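This site uses cookies to remember your settings. Accept | Manage preferences

Two Hands and a Plate: An Afternoon at the Landach Open Day

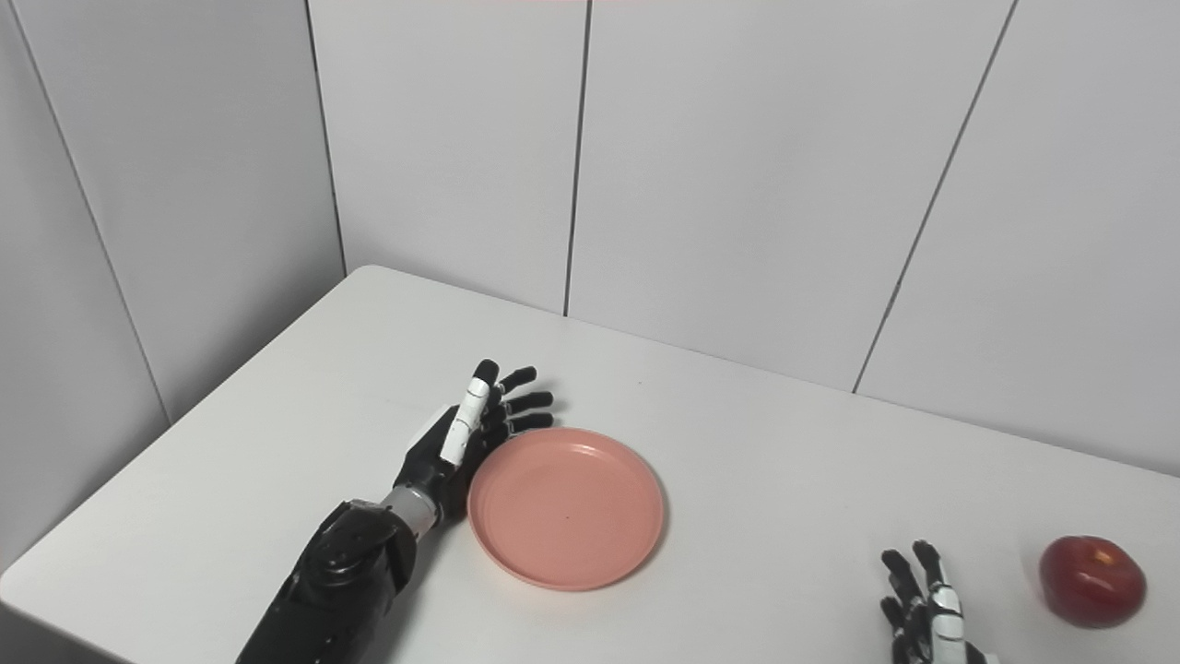
The Landach works opens its doors in April, and the tour starts at the loading dock and ends at the manipulation cells. Most visitors go straight to the cells. The gearbox line is worth the walk, but it runs behind glass and the interesting operations happen inside closed housings. In the cells the machine works at table height, and the task can be followed without a diagram.

The task is tableware and fruit. A two-armed robot stands at a white table inside a paneled enclosure and handles a pink plate and a red apple. The operator's console is outside the enclosure, along with the stop button and a monitor that carries the view from the head camera. Visitors watch the monitor. The doorway is narrow, and the arms hide most of the work from anyone standing in it.

Landach builds the arms. The hands come from Jamar, a smaller firm that shares the building, and the control software is a joint effort that both companies describe with some care. Each hand has four fingers and an opposed thumb. The fingers are black and the thumb is white and gray, a choice the engineers credit to debugging: on a monitor, a pale thumb against a black palm shows at once which way the hand is turned.

A plate is a hard object for a robot. It is low and wide, and its rim sits close to the table, so a grasp from above has little to close on. A parallel gripper usually deals with this by sliding the plate to the table edge and pinching the overhang. The Landach approach brings the hand in from the side with the palm vertical and the fingers curled over the far rim. The thumb stays up until the controller has settled on a contact point. If the fingers close early, the plate skates.

The apple is the easier of the two. It is round and stiff, and it tolerates a loose grip. It does roll, and the software treats any object that can roll as a moving target until a finger has touched it. The second hand is assigned to it for that reason. The two arms plan separately and share a single map of the table, with a keep-out region around each wrist that the other arm may not enter. On the day I visited, the keep-out region was set at 90 millimeters. The team would like it smaller — the arms spend a good share of each cycle waiting on one another.

Contact sensing runs at 1000 readings per second per fingertip. Most of those readings are thrown away at the wrist, where a small processor passes along only changes above a threshold. The threshold is tuned by hand for each object class. Asked why it is not learned, one engineer said that it had been, for a while, and that the learned values drifted whenever the fingertip covers were replaced. Covers wear out. The hand-tuned values are crude, but they survive a change of covers.

The guide gave the demonstration's history in numbers. The current software build is 607, and it is the first in which both arms are allowed to move during a grasp. Earlier builds froze one arm while the other worked. Freezing was safe and slow, and it ruled out any task in which one hand steadies an object for the other. Landach's customers, largely commercial kitchens and packing rooms, ask for exactly that kind of task.

One of them had sent staff. Ó Riain, a catering supplier, is considering the system for tray assembly, and its people asked the most useful questions of the afternoon. They wanted to know about steam, about washdown, and about plates that are stacked when they arrive. The answers were direct. The hands are not sealed for washdown. Steam has not been tested. Stacked plates are handled only if a separate device lifts the top one clear, and Landach does not make such a device. It recommends a unit from Fello, and had one on a bench nearby, unplugged.

Cycle time was the other subject. The published target for placing one item on one plate is 5 seconds. The guide would not give a measured figure for the present build, and said only that planning takes longer than motion. A person does the job faster and will continue to do so for some time. The case for the machine rests on long shifts and on work that is repetitive enough to plan in advance.

Tours leave on the hour until the cells shut down for calibration in late afternoon. Closed shoes are required past the gearbox line.

Print this article | E-mail this article

Last updated: April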